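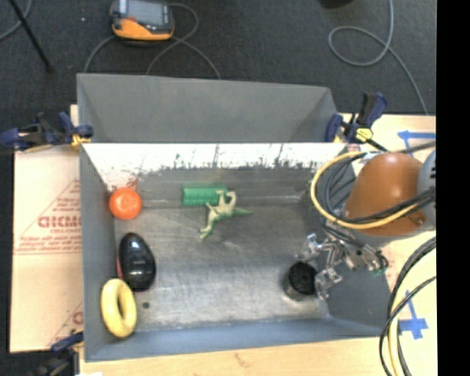
Throw half of it out, Bernadette McGrath told me, before I had my coat off. Then throw out half of what's left and see if anyone cries.

She meant the toy bin. Every house has one, or a drawer, or the bottom of a closet. I'd come to Kultlow to write about shelving and got a lecture on bins instead, which was fair enough. Shelves are easy. Stuff sits on a shelf and looks at you. A bin swallows.

What goes in one? Small things, mostly. A toy animal on its side with its legs in the air. A yellow ring. Something round and orange. A green block with bumps on it. Something shaped like a computer mouse, black and shiny, in with the toys. A gray plastic bin or a gray metal bin or a shoe box, same deal - the walls get scraped white, the floor goes dull, some red gets smeared up near the rim and stays there.

McGrath's rule is one layer. If you can see the floor of the bin between the things, it works. If you can't, it's a landfill. Kids don't dig, she says. They tip.

Peadar Phelan doesn't buy it. He has three children and one enormous crate and he likes the tipping. "That's the game," he told me by phone, over a lot of noise. "You dump it, you find the horse, you're happy." His crate took 405 pieces at last count, a July job, done on the kitchen floor with a notepad. Then they all went back in. He did lose 300 of them in the move to Ranum, a whole box, and the kids asked for two.

Two! That stuck with me.

Itzel Barrera sorts for a living, other peoples' playrooms and garages, and lands somewhere in the middle. Don't sort by color, it looks great for one afternoon. Don't sort by type either unless the child is over six. Sort by who plays with it and where. Bath things by the bath. Car things in the car. The odd ones, the single ring, the block with no set, get their own shallow bin on the table and nothing on top of them. Check it once a month. Whatever hasn't moved goes in a bag by the door.

And wash the bin. People wash the toys and put them back in a dirty bin. Warm water, dish soap, a soft brush for the corners, leave it upside down overnight. Scuffs won't come out and she dosen't try.

I went home and did mine. One layer, floor showing. Took most of an evening, plus a bag by the door that is still by the door.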